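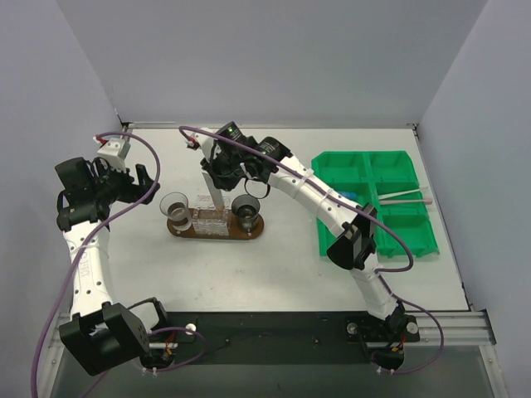
3.2 Table setting and materials

The second part of the study looks at small serving sets, by which we mean a tray plus whatever is meant to stay on it. Participants at the Rosville site were asked to lay out, carry and put back a set in the way they would at home. No instruction was given on order. We were interested in where people put things when nobody tells them where, and whether the tray itself pushes them towards one layout.

Figure 2. Tray layout of the "block between" type on a white tabletop: brown oval tray, clear rectangular block in the middle, a round cup to each side. The left cup is clear and holds a small amount of liquid; the right cup has a dark interior.

Layouts were coded into three types. "Block between" (Fig. 2), "cups together" and "line along the edge". The first was the most common on oval trays and the least common on square ones. We had expected the opposite – a square tray has corners, and a corner seems the obvious home for a cup. In practice people kept clear of corners, and several said afterwards that a cup in a corner feels like it is about to go over.

Oval trays have no corners to avoid, so the question becomes what goes in the middle. Here weight seems to matter more than use. The heaviest item took the centre in most trials, even when it was the item wanted last. Drinks went to the ends. This fits the kitchen diaries collected in Wivness (section 2), where trays were described as "balanced" or "not balanced" far more often than as full or empty.

Clear items caused more trouble than we planned for. Two points.

First, level. People filling a clear cup stopped lower than people filling an opaque one. Perhaps they could see the liquid move as they walked, perhaps they just wanted to match a level they had seen before. The diaries don't help us here and the trials were not set up to seperate the two.

Second, placing. Clear items were set down more slowly and further from their neighbours. On a white surface this was stronger again, and on the brown trays it was weaker, prehaps as the outline shows up better on a darker ground. Lighting was kept the same across all trials but we did not measure glare off the table top. It should be measured next time.

Amounts. The jug held 500 ml at the start of every trial and was topped up between participants. Each person did 7 layouts with a short break after the fourth. 20 people completed the full set, the rest are left out of the tables but kept in the notes. The tray in the Murakami condition was swapped part way through in December after the first one warped – same size, slightly rougher finish. We checked the layouts before and after the swap and saw no shift worth reporting.

Putting back was a different matter. Few people reversed the order in which they had laid the tray. Cups came off first, nearly always, then the block, then the tray was wiped or not wiped. Wiping was not part of the task and we had no code for it until the Grorkine trials, so earlier sessions are marked as missing on this item. See Table 4 for the counts by tray shape and section 3.3 for carrying.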